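Sea breeze

A sea breeze is a wind that blows from the sea towards the land, usually on warm days with little other wind. It forms along most coasts and beside large lakes, where it is called a lake breeze. Its night-time counterpart, blowing from land to water, is known as a land breeze.

Formation

Land warms more quickly than water under the same sunshine. By late morning the air over the land has become warmer and lighter than the air over the sea, and the pressure near the ground falls slightly. Cooler air moves in from the water to take its place, while a weaker return flow develops higher up. The leading edge of the cool air is called the sea breeze front — on some days it can be traced by a line of small cumulus clouds lying parallel to the shore.

Daily course

On the Semedholm coast the breeze normally sets in before noon and is strongest in the middle of the afternoon. It dies away after sunset. Over a long day the wind gradually changes direction through the turning of the Earth, and by evening it may blow almost along the shore. Coastal districts are cooler as a result, and daytime clothing there is often heavier than it is inland.
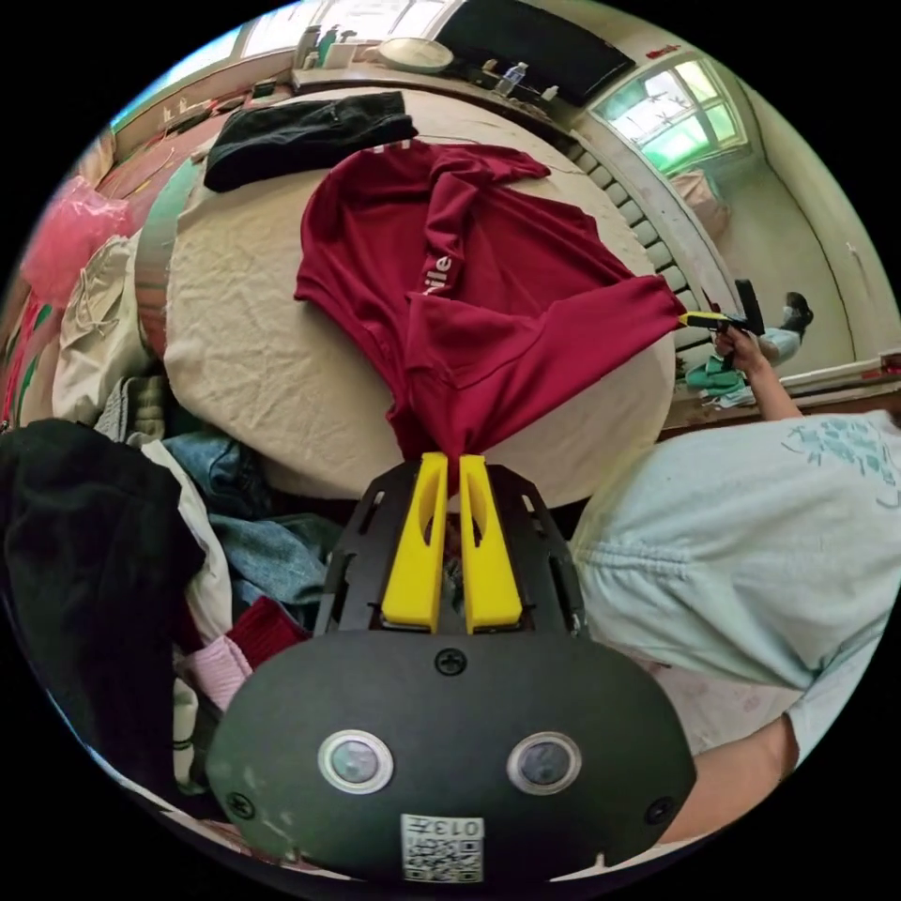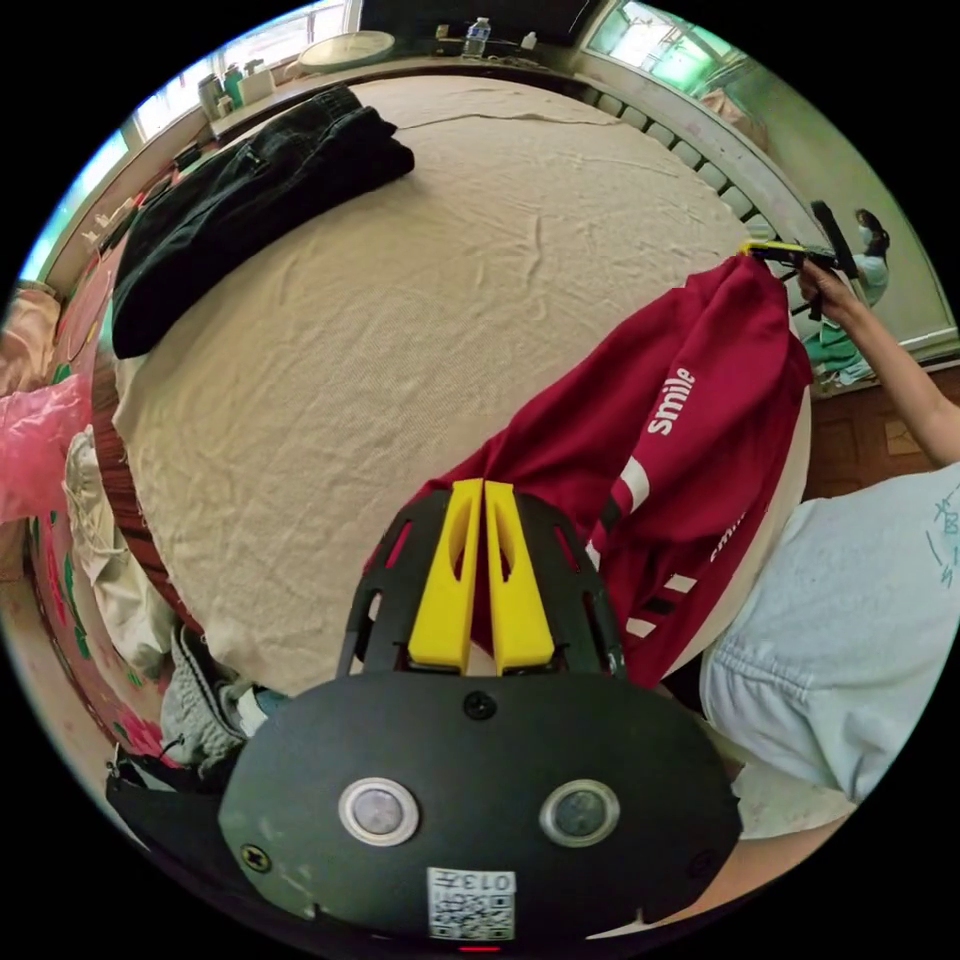
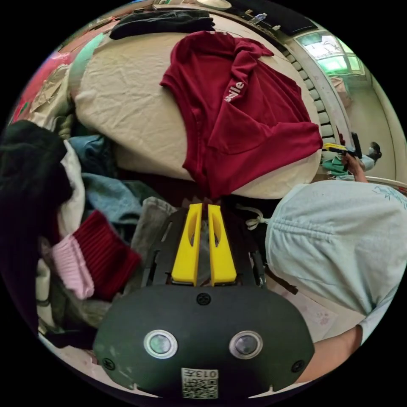

Inland reach

The distance covered by the front depends on the season, the shape of the ground and the general wind. At Tarkstead, which lies 50 kilometres from the sea, its arrival was recorded on 13 days in a single summer. The temperature there commonly drops by 2 degrees as the front passes, and humidity rises sharply. Hills near the coast may block the flow or channel it along valleys.

Study

A survey by Heriberto Montoya compared 101 afternoon records from Semedholm and Tarkstead. He found that a light offshore wind delayed the front but made it more sharply defined. Later work by Tăng and Gukov dealt with the meeting of two fronts over a narrow peninsula, where rising air can produce heavy showers. Their results are limited to the summer months, and few observations are available from October onwards.

See also: Land breeze; Mountain and valley winds; Coastal fog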